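# Imoseo Handles

Hand-held gripper demonstrations of one household skill: taking hold of a bag by its strap. Recorded for the Hiltik grasping project and released 10 May 2023.

The set is small on purpose. We wanted enough data to train a policy for soft loops and straps, and to see how far it got before mixing in anything else.

## What's in it

- 436 demonstrations, each stored as one episode
- 2 recording stations
- Wrist view video, gripper opening width, and tool pose for every step
- A one-line text instruction per episode
- A `notes` field, filled in where the operator had something to say

Of the 436 episodes, 162 use transparent bags. The rest use canvas, paper, or nylon.

## How it was recorded

An operator holds the gripper tool in one hand and does the task directly. No robot arm is involved at recording time. The camera is fixed to the tool, so the fingers stay in view at the bottom corners and everything else moves with the operator's wrist.

An episode starts with the fingers open and the bag lying on the table. The operator moves in, lines up with a handle, closes, lifts, and sets the bag down again. Operators were told to go at a pace the arm could follow. Some went faster anyway, and those episodes are kept and marked `fast`.

Handles were laid out differently between episodes: straight, crossed, folded under, or tied. Tied handles have their own tag, `knot`, and the instruction still asks for the strap.

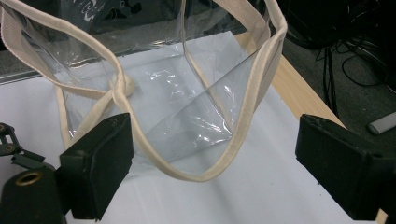 *Wrist view: clear tote with cream webbing handles, one of them knotted. The curve of the other handle lies between the fingers.*

Transparent bags are the hard part of this set. Wrinkled vinyl throws bright highlights, and the paper shows straight through it, so the outline of the bag is a poor cue. Our first policy, trained on the opaque bags only, often closed on a crease. Adding the transparent episodes helped a lot, though it still goes for a shiny fold now and then when the handle is lying flat.

## Format

Each episode is a folder:

```
episode_0162/
 wrist.mp4
 pose.csv
 width.csv
 meta.json
```

Pose is position plus quaternion, given relative to the first step of the episode. Gripper width is in millimeters. Timestamps are in milliseconds and shared between the two CSV files. Video timestamps are listed in `meta.json` – use those and don't work them out from the frame rate, as a few recordings have dropped frames.

The fields in `meta.json` are `instruction`, `bag_type`, `station`, `tags`, `notes`, and `video_times`.

## Loading

```python
from imoseo import load_episode

ep = load_episode("data/episode_0162")
print(ep.instruction)
print(ep.width.max())
```

The loader cuts episodes at 2000 steps by default. Pass `max_steps=None` to turn that off. Only the long `knot` episodes are affected.

## Splits

`train.txt` and `test.txt` are in the root folder. The split is by bag, so no bag appears in both. If you make your own split, please keep it that way. A random split gives much better scores and they don't mean much.

## Known problems

- Pose tracking jumps in some episodes when the tool is tilted far over. These are tagged `pose_jump`. We left them in because the video is still usable.
- The width sensor at station 2 reads slightly high when fully closed. The raw values are stored. Set `fix_width=True` in the loader to apply the correction.
- Lighting is bright in nearly every episode. Don't expect a policy trained on this alone to work in a dim room.
- All operators were right-handed, and the approach angles show it.
- Backgrounds were not cleaned up. Cables, floor, and other lab items come into view past the table, so crop or augment if that matters to you.

## What it isn't for

There is no force data. Please don't use the set to say anything about how hard a gripper can pull on a strap, or how much weight a bag will hold. The bags were empty in all episodes.

## Related

The Pedex set uses the same folder layout and covers drawers and cupboard doors. Conversion scripts for the Appiah trainer are in `tools/appiah/`. They expect version 2 of the trainer and fail with an unhelpful key error on anything older.

A second release with filled bags is planned for June – same layout, same tags, plus a `load` field in the metadata.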